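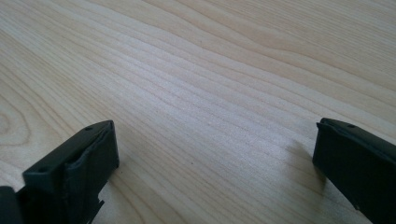 Open gripper over the demonstration table, Tikonbridge workshop

Visit Report: Household Task Automation, Bredport Site

Members of the regional housing services group visited the Tikonbridge workshop in Bredport in January. The purpose was to learn whether machines can yet take on the routine chores that fill our staff's working day, such as wiping tables, folding towels and putting away dishes.

The visit opened at 9:30 a.m. with a short talk on the Follska program, which gathers examples of people doing chores with hand-held grippers. The staff have recorded 227 sessions to date. Each session covers one chore on one surface, and a second person checks the recording before it is accepted.

Our group was then shown the table work. The hosts explained that clearing and wiping a flat surface is among the first chores they expect a machine to do without help. Cloth remains difficult. It changes shape each time it is picked up, and a grip that suits a plate may miss the edge of a towel.

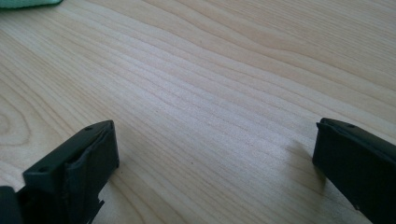 Tabletop between the gripper fingers, with a corner of green cloth at upper left

In the trial results presented to us, a robot arm folded a hand towel correctly in 44 of 60 attempts. The hosts described this as fair progress. Members noted that an experienced housekeeper would not accept that rate, and asked how long one fold takes. The answer was around 30 seconds when the towel is laid out flat beforehand. Towels taken straight from a dryer were not included in the trial.

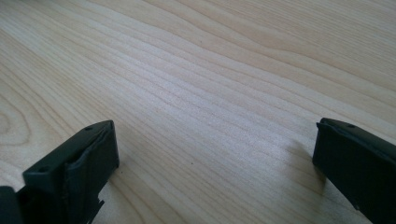 Questions also covered cost, cleaning and safety. The hosts could not quote a purchase price. Finger pads are replaced as they wear, and the Hsieh laboratory, a partner in the program, is comparing several pad materials. No arm is presently approved for use near residents.

The group's view is that the equipment is not ready for our buildings. Small trials in a staffed laundry room could be considered once results for unsorted towels are available. A written request for those results has been sent to Tikonbridge, and the reply will be attached to this report when received.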